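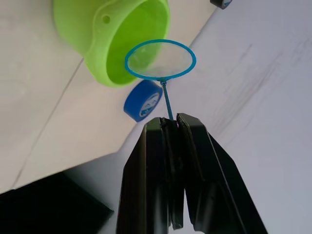
Khrystyna Tymoshchuk wrote to me that a rule which people cannot remember with their hands full is only a paper, and that our new rule sheet at Holmont was full of such rules. She had read it twice and could repeat to me two lines. I was a little offended, and after one week I agreed with her.

Home Opinion Practice Notes Letters Archive

A Short Rule Is Still a Rule
By Edivaldo Paiva
2 Nov 2022

I came to this subject from the side. For many years I wrote safety instructions for packing lines, where the machine stays behind a fence and the fence does most of the work. If the gate is open, the machine stops. With small robot arms on a table it is different. The person is near, the arms are not very strong, the objects are light, and everyone becomes relaxed. I understand why. But I believe that light work needs written rules as much as heavy work, only the rules must be of another kind.

Our first sheet at Holmont had 30 points. I wrote most of them. Many were copied from my older work, and I must confess that some had no meaning on a table. Point 11 asked for a warning horn. We never had a horn. People signed the sheet in the first week of September and then put it in a drawer, and from this drawer it came out only when Maureen Mellor asked for it, before a visit from the Ostance office.

The sheet that hangs there now has six points. I want to defend it, and also to say where I think it is still weak.

The first point concerns the table. Before a run, the operator decides which objects belong to the task and which do not, and the second group goes away from the reach of the arms. This sounds too simple to write. In practice it is the point that is broken most often, in every room I have visited, and I do not except ours. A tool is used to tighten something, it is put down, the run begins. At the far edge of our table there are two screwdrivers and two rolls of tape, behind a bin of small pink and green toys which are the real work. Perhaps the arms will never go so far back. I do not like "perhaps" in a safety rule. A screwdriver is a hard thing with a point, and a closed gripper does not know what it is holding. I would give the tools a place on the wall, with a painted outline, so that an empty outline asks its own question.

Heloísa Coutinho disagrees with me here. She says that a table which is always perfectly clean teaches the robot, and also the people, a false world, and that later in a real kitchen or a real store there will be tape and screwdrivers everywhere. It is a serious argument and I do not want to make it small. My answer is that disorder can be part of the task, if somebody chose it and wrote it down. Then it is a condition of the work. When it only remained there from the last repair, it tells us nothing about kitchens, and it tells us something about our repairs.
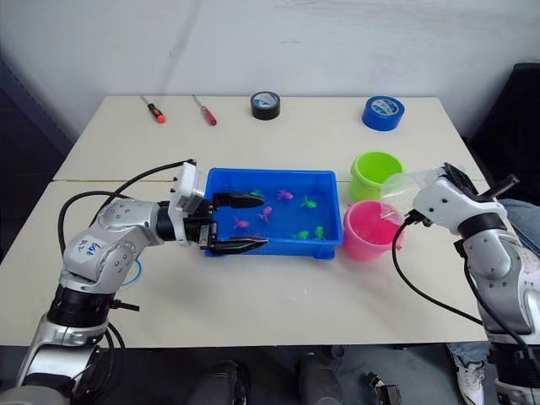
The second point is about where a person may be while the arms have power, and on this I have changed my opinion. The old sheet said "keep a safe distance," and I wrote these words myself. They are bad words. One person understands an arm's length and another understands the next room. Now we say that the stop button must be in reach of the person who watches, and that no part of the body passes over the table edge until the arms are switched off. The edge is a line which everyone can see. The same person in jeans and sneakers can be close to the table, almost behind the right arm, and still be inside the rule or outside of it, depending only on this edge. Floors need a similar line. Small equipment that sits on the floor near the front of the table is something to step on, and our six points say nothing about floors. I asked for a seventh point and I am still waiting.

Cables are the third point. Grolico, who did an inspection for us, wanted every cable fixed at intervals of 20 centimeters. I was against it. An arm that turns needs some free cable, and if you fix it too tightly the connector suffers. But free does not mean forgotten. A curve that hangs over the tabletop should be checked with the arm in its farthest position, slowly, by hand command, before the day's first run. We do this check now. It takes us nearly 20 minutes with both arms, and people complain of it.

The fourth point asks for labels which can be read without turning the head. The fifth says who can change the speed limit. They are short and nobody argues about them.

The sixth was the most discussed: any person in the room can stop a run, without giving a reason, and is not asked for one on the same day. Leonie Zaugg feared it would be misused. At Quintana, where she was before, a stop cost a form of two pages, and so people did not stop. I prefer too many stops. In our log there are 400 runs since the new sheet, and I have read all the stops, and in my opinion the foolish ones cost us very little.

What I ask from those who write standards for this kind of work is modest. Please come and stand beside the table for one afternoon before you write. Please use words that name a thing one can point at, an edge, a button, a hook. And please leave some white space at the bottom of the page, because the people who work there will want to add a line by hand. On ours somebody already wrote "tape!!" with a red pen, and I think I will let it stay until the next printing.

Shares 20 Comments 3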